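Home | Syllabus | Handouts | Readings | Contact

This site uses cookies to remember your settings. Accept | Manage

Textiles and Clothing Care, Unit 4
Handout: Knit Fabrics in Everyday Garments
Instructor: Yurani Cuervo

Read this before the July lab. Bring a ruler, a hand lens and one old knit garment you don't mind cutting.

1. Knit and woven

A woven fabric has two sets of yarns crossing at right angles. A knit is made of loops, each one pulled through the loop before it. Loops can change shape when the cloth is pulled, so a knit stretches even when the yarn itself does not. Most T-shirts are single jersey, the simplest weft knit. The face shows small V shapes in columns. The back shows rows of half circles.

The columns are called wales and the rows are called courses. Jersey usually stretches more across the width than along the length. Mark a 3 inch line in each direction on your sample and stretch both by hand before you write anything down.

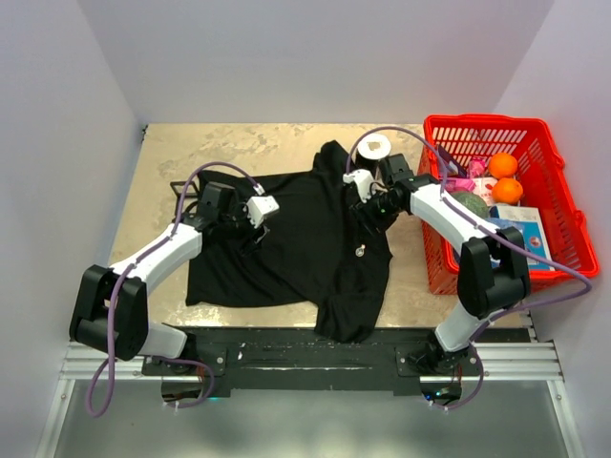
Jersey also curls when it is cut. The side edges roll toward the back and the top and bottom edges roll toward the face. Pin your sample flat before measuring.

2. Weight

Fabric weight is given in grams per square meter. Light jersey for summer shirts is well under the weight of sweatshirt fleece. Our reference swatch, from the Stotau set, is 174 grams per square meter. Weigh your own cut square on the lab scale and work out the figure from its area. Show the arithmetic.

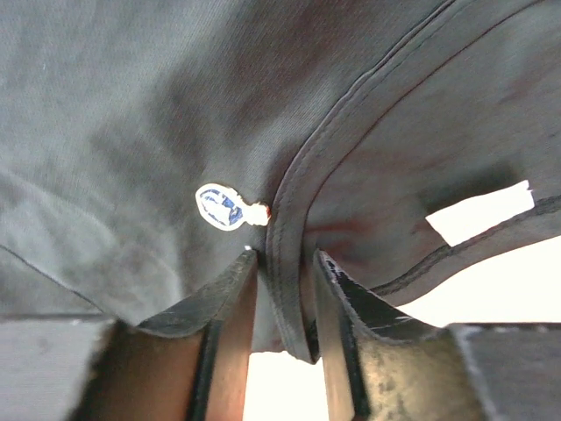

3. Seams and stitches

Knits need seams that stretch with the cloth. A plain lockstitch has little give and may snap when the garment is pulled on. The common choices are:

- Overlock: trims and wraps the raw edge in one pass. Used on side seams and sleeves.
- Coverstitch: two or three rows on the face, looper thread on the back. Used on hems.
- Chainstitch: stretches well but can unravel from one end.

Use a ballpoint needle. A sharp point can cut a loop and start a run.

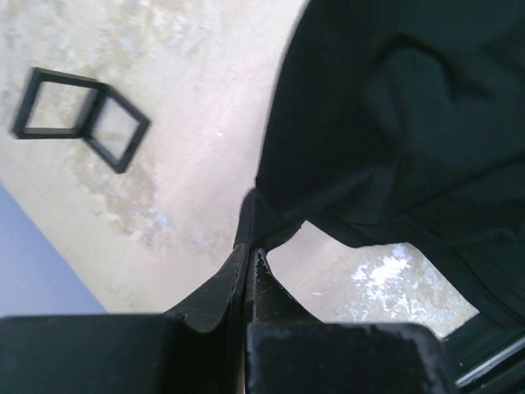 Count the stitches per inch on one hem and one side seam. Record both in the table on your lab sheet, along with the thread color.

4. Shrinkage

Cotton jersey is stretched during knitting and finishing. Washing lets the loops relax, and the cloth gets shorter. The Mnguni reading, pages 28 and on, covers this in detail. You only need the section on relaxation shrinkage for the quiz.

Lab sheets go in the tray by 4 p.m.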